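Gudthorpe Oral History Project
Progress report to the Osman Fund, second period
Prepared by Marjan Kiani, project lead

Where we are

We said we would have the mill tapes digitized by May, and most of them are. The exceptions are 12 cassettes stored in a former smokehouse, which now smell better than they sound. Gilmar Frota has baked, cleaned and respooled them twice and wants a third try before we pay an outside lab. I have told him yes, within reason, and he has asked me to define reason.

The catalog stands at 1,134 entries against a target of 1,470. The gap is mostly the Jonley interviews, where one speaker will cover a strike, a wedding and the correct way to salt a ham in the same breath, and each has to be indexed separately. Iolanda Nogueira is doing this by hand. We tried the automatic indexing tool that came with the catalog software, and it filed the entire strike under "Sports."

Interviews

Natanael Fontes recorded five new conversations, all with former dye house workers. Two speakers asked for changes to their release forms, and one wanted a clause forbidding her brother from listening. We have agreed to a ten-year restriction, which she thought was short.

The transcripts are running late. Our estimate of four hours of typing per hour of tape was made by me, before I had heard the tape. Six is closer. I have moved money from the travel line to cover it, helped by the fact that Natanael's car has been off the road and he has been taking the bus.

Money

Spending is under budget in every category except postage. We mailed paper transcripts to speakers for correction, as promised in the proposal, and they mailed back corrections to the corrections. Nothing further is requested this period.

Newsletter

The second issue of our newsletter went out to everyone on the mailing list, plus a dentist in Skusus who would like to be taken off it. Cleiton Camargo did the layout.

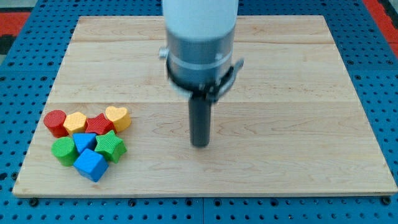
Robot arm above a wooden board with eight toy blocks

Response was good by our standards. Three readers offered tapes, and one sent a long letter disputing the date of the 1950s flood, with a map. Iolanda has cataloged the map.

Next period

Finish the Jonley index. Settle the smokehouse cassettes one way or the other. Hold the listening evening at the library, at 7 p.m., with chairs this time. Cleiton has also asked for a better scanner, and I have asked him to put it in writing so that I can pass it on to you with a clear conscience.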